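Speaker notes: Comparing two parallel grippers on light and fragile handling tasks
Presenter: Heike Thiele. Questions on the test method: Catarina Matos.
Session: Tuesday, second slot after lunch. Allow four minutes at the end for discussion.

Slide 1. Title

Welcome attendees and acknowledge the Rernness laboratory staff who kept the test cell running. State that the talk covers two grippers on one arm, with the same controller and the same wrist camera throughout. Questions on procurement should be held for the panel.

Slide 2. Why we ran the comparison

The existing gripper, the Treken, was selected for rigid parts. Over the past year the programme has moved toward thin, light and irregular items, and operators reported that the fingers either marked the item or let it turn in the grasp. The Drosska was offered to us on loan in May. Management asked for a recommendation on whether to change over, keep the present unit, or hold both.

Remind the audience that neither supplier took part in the testing or saw the results before this session.

Slide 3. Set-up

Each gripper completed 600 trials. The arm, the mounting height and the approach speed were held constant. Finger pads were inspected at the start of each shift and replaced on a fixed schedule. We did not adjust the controller gains between grippers, and someone will likely ask about this. The answer is that we wanted to know how each unit performed as a site would receive it. A tuned comparison would be a separate piece of work.

Slide 4. The task set

There were seven tasks. Four involved rigid items and were carried over from our earlier trials so that results could be compared with previous years. The other three were new: a folded cloth, a paper cup, and a bubble wand lifted from a tray of solution.

Pause here. The wand generally draws a smile from the room, and it is worth explaining why it was included. The handle is thin and gives the fingers very little to close on. If the stick rotates in the grasp, the loop swings with it. The soap film also serves as a sensitive indicator of vibration, and it costs almost nothing to reset.
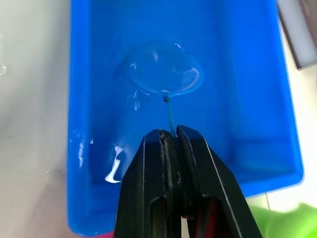
Scoring for the wand was kept deliberately plain. A trial was recorded as a pass if the film was intact when the arm reached the hold position and remained so until the timer ended. Partial credit was not given. Catarina reviewed the wrist camera footage for every disputed trial, and her decision was final.

Slide 5. Results on rigid items

Keep this short. There was no difference of practical importance between the two units. Both met the existing acceptance level. The Treken closed a little faster, and sites with high throughput may value that.

Slide 6. Results on light items

Spend the most time here. The Drosska recorded 101 fewer failures than the Treken across the three new tasks combined. Most of that gap came from the wand and the cup. On the cloth the two were close, and I would caution against reading anything into the order.

The failures also differed in kind. With the Treken, the common fault was rotation of the item after closing. With the Drosska, it was a poor initial approach, where the fingers met the item off centre. The second fault can be addressed in software. The first would need a change of pad.

Slide 7. Camera observations

The wrist camera performed adequately for the rigid tasks. Transparent and glossy surfaces remain a difficulty. A soap film shows up mainly by its rim and its reflections, and our automatic detection was unreliable enough that we moved to manual review. The Giannakopoulos lighting bracket was tried late in the program and is not part of these figures.

Slide 8. Limits of the work

One arm, one site, one unit of each gripper. Solution strength was measured daily, but room humidity was not controlled. Pad wear over long service was outside the scope.

Slide 9. Recommendation

Retain the Treken for rigid lines. Purchase the Drosska for light handling — subject to a further pad wear study. Revisit the controller settings once both are in service.

Leave this slide up during discussion.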